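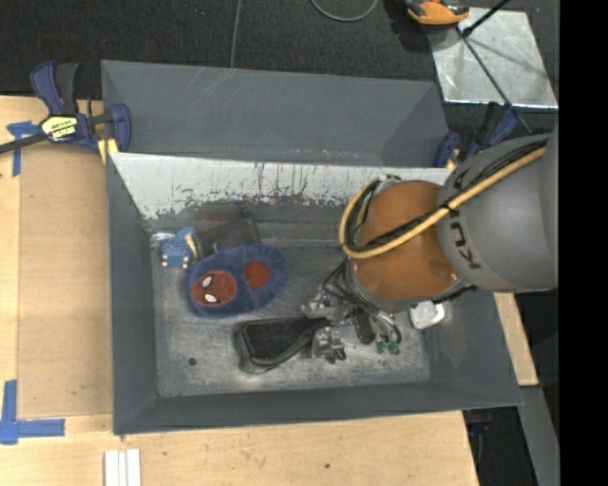
Reading time: 2 min

2. Surface condition and cleaning of the sorting bin

Wear on the inside of a bin was treated in this project as a maintenance question. The bin sits on a wooden table and is grey, with sides that slope inward toward a metal floor. It had been in use at the Claltosbridge workshop before we received it, and no service record came with it. Scratches and smudges cover the floor, with darker stains between them, and the whitish inner back wall has lost coating in jagged patches along its lower edge. Light marks and stains were graded separately, as they respond to different cleaning methods.

2.1 Method

The interior was divided into a grid of 42 cells. Each cell was given a grade from 0 (clean) to 4 (coating missing). Grading was done under the same ceiling light each time, with the bin empty. Veerle Wouters graded the full grid first, and I repeated it without seeing her sheet. Where our grades differed by one step, the higher was kept. Larger differences were settled by looking at the cell together.

Cleaning used warm water with dish soap, followed by Grultemine paste on cells graded 2 or above. The paste was left for 2 minutes and wiped off with a cotton cloth. No scraper was used. The small hole near the corner of the floor was taped over from below during washing.

2.2 Results

Smudges came off with soap and water. Stains became lighter with the paste but did not disappear. Scratches did not change grade in any cell, as expected. On the back wall the paste lifted a little more of the coating at the edges of the bare patches, and we stopped using it there.

Soft items left lint on the rough cells after cleaning. The plush pieces were the worst in this respect. Hard items left no residue but added new fine scratches.

2.3 Cost

Recoating the interior was quoted at 700 by the Aitken shop. A new bin of the same size from Nilturar is listed at 3,000, delivery not included. Recoating is the cheaper choice if the floor is still flat. We have not measured this yet. The flatness check needs a straightedge longer than the one in our kit, and it is carried over to Section 5 with the other open items.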